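Bread Baskets, Tablecloths and Keeping Rolls Nice on the Table

I love bread on the table. Give me a basket of rolls and some butter and I'm happy before anything else comes out of the oven! So this page is everything I've picked up over the years on serving rolls, buns and crescents at home, with a good bit about the baskets and cloths too, because those get crumby and sticky and people throw them out far too soon.

Warming rolls before a meal

A microwave makes rolls soft for a minute and then turns them to rubber. Use the oven. For plain rolls baked that morning, heat the oven to 300 degrees and put them straight on the rack until the crust feels crisp again under your finger. Day-old rolls need a little water first: wet your hands under the tap, pat the rolls all over, and then put them in. You'll be amazed how much life comes back.

Glazed or egg-washed rolls are different. The shine goes dull if you wet it, so wrap those in foil, warm them through, and open the foil at the end.

Frozen rolls can go in from frozen. I used to thaw them on the counter overnight and they were always a bit leathery. My neighbor Bohumila Mikuš bakes big batches every November and she put me straight on that one. Hers go from freezer bag to hot oven and they taste like the day she made them.

If you bake your own crescents, crank the oven up to 400 for the first part of the bake and turn it down once they start to color. And let them cool on a rack! Rolls left on the hot tray get a damp bottom, and a damp bottom goes into the basket and makes the basket damp too.

Choosing a basket

You want low sides so people can reach in without tipping it, and a rim that feels smooth when you run your hand around it. Poke at the weave before you buy. If the ends of the strands stick up on the inside they will snag every napkin you own.

Oval baskets are my favorites. They take a long roll as well as a round one, and they fit between the candlesticks and the salad bowl where a round basket won't. I have a lovely one from the flea market in Zarkavik, bought for next to nothing from a man who was using it for clothespins (I did scrub it).

Lining it

A plain cotton napkin does the job. Fold it into a square, lay it in cornerwise so the points stick out over the rim, and flip the points over the rolls if you're waiting on latecomers. For crusty bread leave it open on top, or the steam will soften the crust.

Cool rolls can go in with no lining at all as long as the basket is clean and kept for bread. Anything sugary, seeded or buttery gets a napkin in my house. Seeds find their way down into the weave and you'll be picking at them with a toothpick until midnight.

Cleaning a wicker basket

Crumbs first. Turn the basket upside down over the sink and tap the bottom with a wooden spoon. Then go over the inside with a dry pastry brush, working along the weave, then across it. An old soft toothbrush is wonderful for the spot where the sides meet the floor of the basket.

For greasy patches, mix warm water with a few drops of dish soap, dip a cloth, wring it out hard and wipe. Wipe again with plain water. Don't soak a woven basket. Dry it upside down somewhere airy, away from the radiator, and leave it until the next day before you put it in a cupboard.

A basket that has started to creak and shed little splinters is too dry. Hang it in the bathroom while somebody takes a long shower, then let it air out. Works like a charm!

Setting bread on the table

One big heap of rolls looks generous in a bakery window, but at home the bottom ones get squashed and everybody digs. I put out a few at a time and keep the rest warm in the kitchen. Mixed shapes look so inviting, and you don't need many of them.

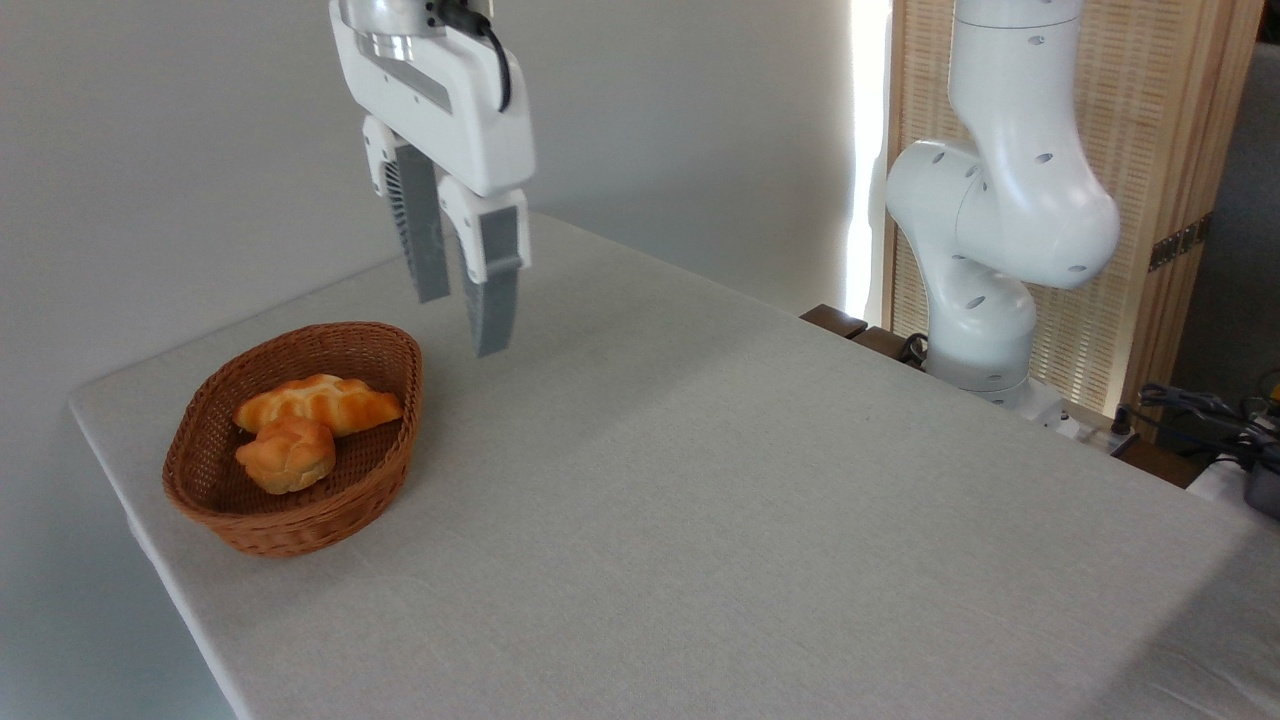
Putting the basket off to one side leaves you a good clear stretch of cloth for the hot dishes when they come out. I like the long roll at the back and the small one in front, so the little one doesn't disappear behind it. A crescent and a knotted roll together do it beautifully, with the crescent lying on the diagonal and its point toward the rim, and the glossy golden crusts look gorgeous against reddish-brown wicker. A light gray cloth suits those colors better than bright white, I think, and it's much more forgiving about crumbs.

The cloth underneath

Faint creases don't bother me on an everyday cloth. If they bother you, spread the cloth the night before, mist it lightly with water, smooth it toward the edges with your palms and let it dry in place.

Lift crumbs with a barely damp sponge, dragging it toward you. Brushing with a dry hand pushes half of them into the fabric. Butter marks want a dab of dish soap rubbed in before the wash, and jam wants cold water from the back of the cloth, as soon as you spot it.

Leftover rolls

Paper bag overnight for crusty ones, lidded tin for soft ones. Never the fridge, please! On the second day, slice them and toast them in a dry pan. On the third day they become breadcrumbs, or bread pudding if there are enough eggs. Tanko Shehu wrote in to say he cuts stale crescents into thick coins, fries them in butter and drops them on tomato soup. I tried it the same evening and I've made it 11 times so far. A little garlic in the butter is very good too.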